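Week 5 – Collecting demonstrations in sim (handout, N. Sầm)
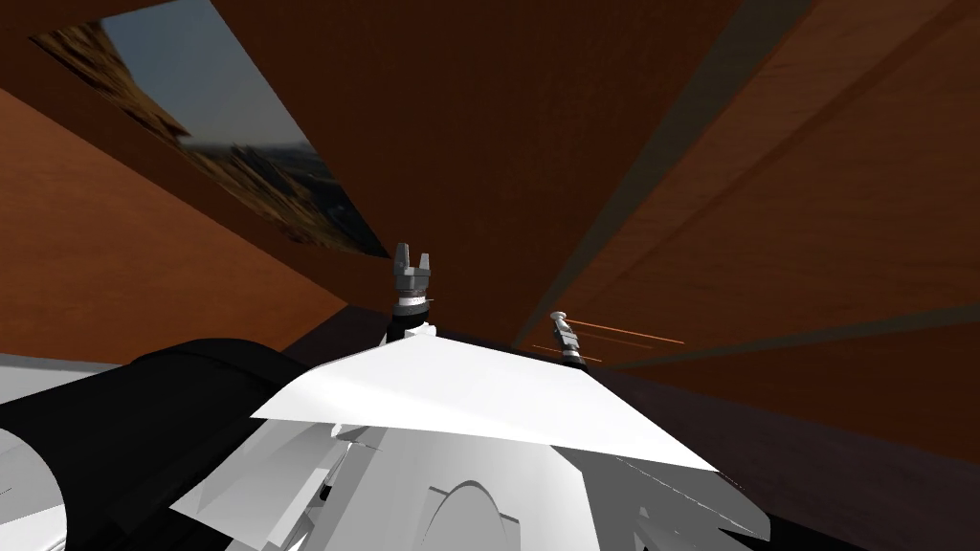
Demos first, training later. A policy only learns from what you log, so log the whole thing: joint angles, gripper open/close, every camera, same clock. Bolis sim writes it all to one folder per episode, dont rename the folders. Check your views before you record. The robot's own white shell can eat the lower half of an image, and then only the gripper end of an arm shows above it – fine as one view, useless as the only one. Pair it with a wrist view.

How many? Target is 2000 episodes for the class, 21 per group by Thursday. Keep failed grasps, tag them "fail". Do not delete.

Vary things:
– start pose of both arms
– object position
– lighting, wall textures
– who is driving (swap every 14 episodes)

Common mistakes: long pauses at the start (trim), teh operator changing speed halfway, gripper command logged one step late. Last one ruined most of the Derkbridge set, see reading.

For May: replay 102 episodes open loop, note where they drift. Bring plots.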